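Cube Sorting on Bench 3

The Skoryk recordings moved over to two-armed sorting in May, and most of the bench hours since then have gone to foam cubes. The task is easy to say out loud. Cubes lie between two bins, the arms pick them up, and the cubes end up in the bins. An operator drives both arms through the whole job while the joint positions, gripper openings and camera views are saved together. One full run, from the first reach to the last release, is one example for the learning system.

We set a target of 100 clean runs per layout before any training starts. Clean means that both arms did some of the work, no cube left the table, and the operator did not stop to think for long stretches with a gripper hanging in the air. Long pauses do more harm than we expected. The policy trained on the first Skoryk batch copied them faithfully and would sit over a bin doing nothing.

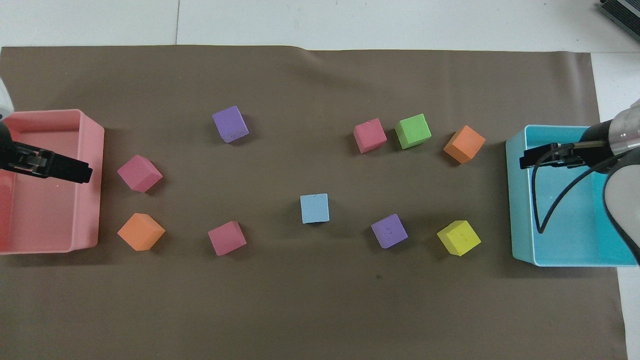
Issue 22

Layouts are changed by hand between runs. Cubes get scattered and turned so that few of them line up with the table, and two are sometimes left almost touching. A close pair is harder for a parallel gripper, and the operator has to choose which cube to take first and from which side. We want those choices in the data. Early on, Khrystyna Palamarchuk spaced everything evenly to save time, and the result did well on even spacing and badly on everything else.

The brown covering stays on the white tabletop for all of this work. It gives the cameras a plain background and keeps the color of the surface the same from one run to the next. Creases are left in. Cable slack is checked at the start of each session, and any run where a cable drags a cube is thrown out.

Operators are asked to bring the gripper down with the fingers on either side of the cube, close, lift straight up, and only then move sideways. Sliding a cube along the surface is allowed when it frees a neighbor, but it has to be written in the log. 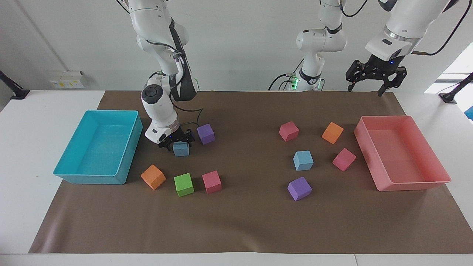

Maksym Onyshchenko would like the rule on sliding dropped altogether. He wrote to us that a person clearing a table pushes things all the time, that the log entries are filled in differently by every operator, and that the learning system never reads them anyway. He would keep every run that ends with the cubes in the bins and let the training sort out the rest.

The rule stays for the current batch so that the runs can be compared with each other. For the Lovoson set, which comes next, half the runs will be recorded without it. Operators who want time on the bench for that set should put their names on the sheet by the door and note which arm they find harder to drive.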